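The Stone from Flindov

The slab came on the last truck before the road closed, wrapped in gray blankets and tied with more straps than it needed. The delivery slip said Jarkska Stone, one piece, polished, 344 pounds. I signed for it and the two men walked it up the ramp on a dolly and did not talk until it was down flat.

I had never wanted a stone table. My father had wanted one. He had picked the piece out himself at the yard in Flindov, in April, and paid for it, and then he had gone home and died before it was cut. The yard kept his deposit and his drawing. They called me in the summer and asked what I wanted done.

I said to cut it the way he drew it.

His drawing was on the back of a feed receipt. It had the length and the width and a note in the corner that said keep the white. I did not know what that meant, and the man on the phone said he didn't either, but he would leave as much white in it as he could.

I let it sit under the blankets for 6 days. I ate standing up at the counter. The old table was already gone – I had given it to the people at Wesness, who run the hall and always need tables – so there was nowhere else to sit with a plate. Every night I walked around the thing on my way to the sink.

When I did take the blankets off it was late and I used the flashlight first. I don't know why. The light only showed a piece at a time. Brown, then black, then a reddish gray like river mud. I thought it was ugly. I thought he had paid too much for it, and I looked up the bill in the folder to see how much, and he had.

Then I turned on the overhead light.

He used to draw the river for us when we were small, on anything flat. He drew it in flour once, on the bread board, with the end of a spoon. He started with the main channel below Domański Bridge and put in the creeks after, pulling each one out to the side, and he always left one short line by itself off to the right. That was the pond, he said. It didn't join up with anything. We argued that a pond had to come from somewhere. He said go and look, then. We went and looked, and there was no creek in and no creek out, only cattails and a pipe that somebody had left there.

I pulled a chair over and sat down at the stone with my coat on.

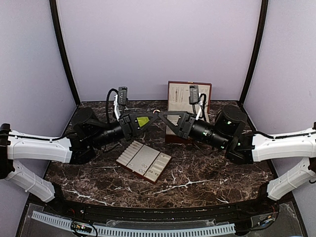 Keep the white: the wide vein across the middle, the jagged one near the left edge, the short one by itself to the right.

I put my finger on the wide vein and followed it until it got thin and went under the brown. I did the same with the jagged one. The stone was cold and my hand left a mark on it that took a minute to go away. I did the short one last.

In the morning I phoned the yard. The man asked if there was a problem with the cut. I said no. I asked if he had the drawing still, and he said it was in the file, and did I want it mailed. I said yes, and gave him the address, and he read it back to me slowly, and I made my eggs and carried the plate to the table.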